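About Tunero

19 October 2023
By the Tunero web team

Tunero records demonstrations for robot arms. A person performs a task through the arm, and the movement, the grip and the view from the wrist are stored together so that a control policy can be trained on them. We sell recorded sets, we build the equipment used to record them, and we run recording programs for customers who have their own robots and not enough operators.

The company has 40 staff. Most of them are operators. The rest work on software, simulation and mechanical design, and everyone in those groups spends one shift a month at an operator station.

How a task is taught

Two methods are in use. In hand guiding, the operator holds the arm near the wrist and moves it through the task with the motors set to offset its weight. It suits wiping, pressing and inserting, where the operator needs to feel the contact. In remote control, the operator sits at a Salian station and moves a small leader arm, which the working arm follows at matched joint angles. A trigger on the leader sets the opening of the fingers.

Remote control also works with a simulated arm, and this now makes up the larger share of our recording. The station is the same. The operator sees the simulated wrist view on one monitor and a fixed view of the workspace on another. Objects, surfaces and lighting can be changed between takes without anyone leaving the chair.

Food handling is our main simulated category. The items are irregular, the contact points differ from one piece to the next, and a grasp that looks centred from above may be well off centre when viewed from the wrist. The set currently in production covers skewers, trays, bottles and soft fruit.

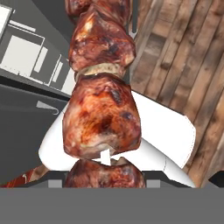 Wrist view in simulation: meat skewer between the gripper fingers.

Each demonstration is reviewed before it is accepted. The reviewer plays it back at normal speed and again at the points where the fingers close and open. A take is rejected if the arm touches something outside the task, if the operator pauses for longer than the task sheet allows, or if the object leaves the grip early. Recovered mistakes are kept and labelled separately. Customers have asked for them, and they are useful when a policy needs to learn a second attempt.

Operators start with 11 practice tasks. They are then paired with a reviewer until their work is being accepted at a steady rate. Sessions at a station are limited to 90 minutes, followed by a break or by review work.

What we make

Salian is the operator station: leader arm, trigger, foot pedal, two monitors and the recording computer. The pedal marks the start and end of a take. The current model fits a standard desk and can be adjusted for left-handed use.

Trirnemis is the simulation and recording software. It stores joint positions, finger opening, camera views and object positions on a single clock. Recordings can be exported in the common formats, and the task sheet travels with the file. The library holds 138 task sheets, each with a written goal, a starting layout and the permitted variations.

Turkorer is our contract recording program. We send stations and a lead operator to the customer's site, train local staff and review their takes remotely. The next intake opens in December.

Data and licensing

Recorded sets are licensed by category. Simulated and physical demonstrations are listed separately in the catalogue and are never merged without a label. Operators are identified in the files by number only. Audio is not recorded.

Contact us | Careers | Catalogue
© 2023 Tunero. All rights reserved.
Back to top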